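**Shape blocks are back at the toy library!**

The big tub of shape blocks came home from Stestdale on 28th January, and I can't tell you how happy I was to see it. We've had so many families asking for it (Ludmila Hubáček's two girls asked every single visit), and now it's on the low shelf by the window, ready to borrow for 14 days at a time.

If you haven't tried them, do! The colors are bright, the pieces are chunky enough for small hands, and there's so much more going on than stacking. Toddlers love just picking them up and turning them over. Older kids start sorting, first by color, then by shape, and then they come up with rules of their own that I can never quite follow. Alby Stubbs tells me his grandson lined up everything red and announced it was a bus.

My favorite way to play is on a plain wooden board. Shapes look wonderful against bare wood, and a child can slide them around and make a curvy row or a little town.

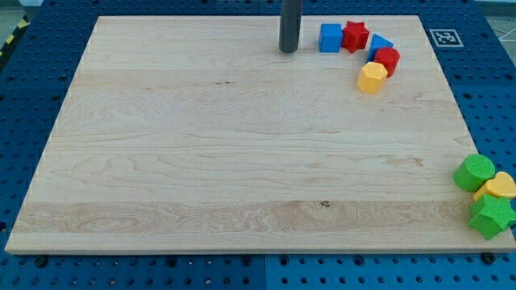

Try asking which ones would roll and which ones would stay put, and then let them find out. A cylinder on its side is a big hit at our house! Stars are good for counting points, and the hexagon usually gets called "the honeycomb one" long before anybody learns the proper word.

Borrowing is free for members. Please wipe the pieces before you bring them back, and ask for Meifang Duan at the desk if you'd like the tub held for you. The waiting list for May is already open.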